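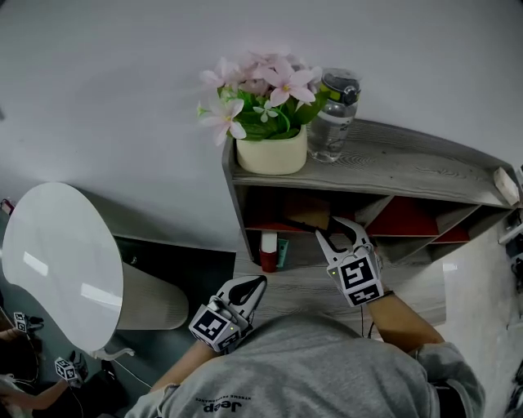

Projektbericht: Köderwahl und Rückwurfquote beim Barschangeln am Oltberg-Stausee

Gruppe 2, Studiengang Fischerei und Gewässerbewirtschaftung
Bearbeitet von: Chanida Nuchit, Traian Manole, Fidel Ledesma
Betreuung: Kulap Saengthong

1. Ausgangslage

Der Angelverein Sonness bewirtschaftet den Oltberg-Stausee seit vielen Jahren. Im Verein wird darüber gestritten, ob das Mindestmaß für Flussbarsche angehoben werden soll. Ein Teil der Mitglieder meint, mit größeren Gummifischen fange man ohnehin kaum untermaßige Fische, ein neues Mindestmaß sei deshalb überflüssig. Daten dazu gab es bisher nicht. Die Fangkarten erfassen nur entnommene Fische, zurückgesetzte tauchen darin nicht auf.

Unsere Fragestellung lautete: Unterscheidet sich der Anteil untermaßiger Barsche zwischen kleinen und großen Gummiködern, wenn vom Ufer aus geangelt wird?

2. Vorgehen

Geangelt wurde im August an zwei Uferabschnitten, der Staumauer und der Skitover Bucht. Die Staumauer fällt steil ab, der Grund besteht aus Schüttsteinen. Die Bucht ist flach und am Rand stark verkrautet. Beide Stellen sind ohne Boot gut zu erreichen, die Bucht allerdings nur zu Fuß über den Wirtschaftsweg.

Insgesamt kamen 45 Angeltermine zusammen. Begonnen wurde jeweils um 5:30 Uhr, Schluss war um 9 Uhr. An jedem Termin fischten zwei Personen nebeneinander, eine mit kleinem Köder (5 cm), eine mit großem (10 cm). Nach der Hälfte der Zeit wurde getauscht, damit das Ergebnis nicht vom Können der einzelnen Person abhängt. Farbe und Bleikopfgewicht waren bei beiden Ködergrößen gleich. Gewechselt wurde nur nach Abriss, und davon gab es an der Staumauer reichlich.

Jeder Wurf wurde auf einem Klemmbrett mit Strich notiert. Gefangene Barsche wurden im nassen Kescher auf die Messmatte gelegt, auf den halben Zentimeter gemessen und sofort zurückgesetzt. Hechte und Zander haben wir notiert, aber nicht ausgewertet.

3. Ergebnisse

Bei 3959 Würfen wurden 497 Barsche gefangen. Der kleine Köder brachte deutlich mehr Fische, das hatten wir erwartet. Der Anteil untermaßiger Fische lag beim großen Köder niedriger, der Unterschied war aber kleiner als von den Vereinsmitgliedern vermutet. An der Staumauer war er klar zu erkennen, in der Skitover Bucht kaum. Dort bissen auch auf den großen Köder viele Barsche, die nur wenig länger waren als der Köder selbst.

Auffällig war die Uhrzeit. Die größeren Fische kamen fast alle vor Sonnenaufgang oder kurz danach, unabhängig von der Ködergröße. Später am Morgen zogen an der Bucht kleine Trupps durch, und dann wurde schnell hintereinander kleiner Fisch gefangen.

4. Fehlerquellen

Drei Punkte schränken die Aussagekraft ein.

Die Strichliste wurde in hektischen Phasen nicht immer sofort geführt. Einzelne Würfe dürften fehlen, vermutlich vor allem beim kleinen Köder.

Der Wasserstand wurde während der Untersuchung wegen Arbeiten am Grundablass abgesenkt. An der Staumauer mussten wir deshalb einige Meter weiter unten stehen als am Anfang.

Wiederfänge konnten wir nicht ausschließen. Die Fische wurden nicht markiert — dafür hätte es eine Genehmigung gebraucht, die in der Projektzeit nicht zu bekommen war.

5. Einordnung

Aus unserer Sicht ersetzt die Köderwahl kein Mindestmaß. Wer an der Bucht angelt, fängt mit beiden Größen viele kleine Barsche. Ob ein höheres Maß dem Bestand nützt, lässt sich mit unseren Daten nicht beantworten. Dazu müsste man Alter und Wachstum der Fische kennen, am besten über Schuppenproben.

Pichit Thaweesak vom Vorstand hat angeboten, im kommenden Jahr ein zusätzliches Feld für zurückgesetzte Fische in die Fangkarte aufzunehmen. Eine Folgegruppe könnte diese Angaben mit unseren Werten vergleichen. Sinnvoll wäre auch eine dritte Stelle am Einlauf der Barasa, wo die Strömung stärker ist.

6. Aufgabenverteilung

Chanida Nuchit: Terminplanung, Auswertung, Kapitel 3 und 4
Traian Manole: Material, Messprotokoll, Kapitel 2
Fidel Ledesma: Absprachen mit dem Verein, Kapitel 1 und 5

Die Rohdaten liegen als Tabelle bei der Betreuerin. Die Klemmbrettbögen sind eingescannt, zwei davon wegen Regen nur teilweise lesbar.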